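The second arm went in at Egan in July, and the first thing anyone at the company noticed was the quiet. The packing tables had always been loud. People talked across them, bins got dragged, someone had a radio going. Now one end of the room has a low hum, and the talk has moved to the other end.

Egan prepares meal kits for offices, care homes and a few schools. On a normal day it sends out 3000 portions. Much of the work is picking things up and putting them in other things: a vegetable into a bowl, a bowl into a tray, a tray onto a rack. The company spent years buying machines for the steps before and after, washing and sealing and labeling, and left the middle to hands.

The change came by way of Somari, a small firm that sets up robot arms in kitchens and food plants. Its pitch was modest. It would teach an arm to handle loose items of different shapes, starting with very few of them, and Egan's own staff would do the teaching. The contract called for five people from the packing floor to spend part of each shift in a side room with an arm and a table.

Most of them expected to be training their replacement, and said so at the first meeting. Management answered in writing that no packing job would be cut before the end of the contract. That helped some people and did not help others. Two of the packers asked what would happen after the contract, and the letter did not cover that.

The teaching is slow. An item is set down, the arm is brought to it, the attempt is marked as good or bad, and the table is set up again with everything moved a little. Ten tries make a block. After a block the person rests or swaps out. The objects are ordinary ones, and some of them have nothing to do with the task. They are left on the table so that the arm learns to leave them alone.

Packers turned out to be good at it. They know that a carrot rolls when it is touched on the side and that a shallow bowl tips if it is pressed near the rim. Engineers at Somari had written a list of likely faults before the work began, and by the second week the list had been rewritten almost entirely from notes made by packing staff. The notes are kept in a program called Clilerach, which everyone at Egan dislikes. It logs people out in the middle of a block and it does not accept commas.

What the notes did to the job is harder to measure. The five who teach now get a higher hourly rate for that part of the shift, and the others do not. Those who stayed on the floor cover for the ones who are away, and in busy weeks that means shorter breaks. A rota was drawn up to share the teaching more widely, then dropped, then brought back after complaints. It now runs in blocks of 5 weeks, and new people need most of the first week before their marks are any use.

There are physical changes too. Packing means standing and reaching, and sore shoulders are common. Teaching means sitting or leaning and watching one spot closely. People who have done both report fewer sore shoulders and more headaches. Egan bought better chairs. The lighting has been raised twice at meetings and is still the same.

A rival supplier, Genent, offered a system that needed no teaching by staff at all. Egan turned it down on price. Some packers would have preferred it, on the grounds that a machine that arrives finished does not ask anything of them. Others thought the opposite, and wanted a say in how the thing behaves before it is put next to them on the line.

Carrot, bowl and sponge, during the teaching work:
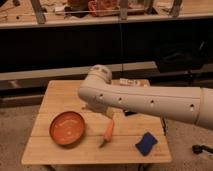
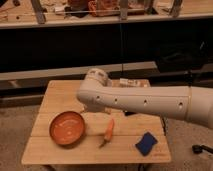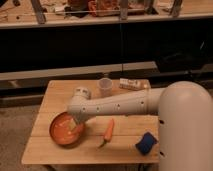
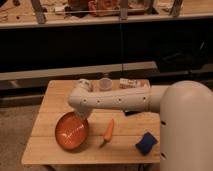
Róisín Ó Conaill does not object to the arm, she said, but she wants the extra pay written into the grade and not handed out by the shift. If the company needs what packers know, she said, it should pay for it in the weeks when they are back on the line as well, and it should put that in the next letter.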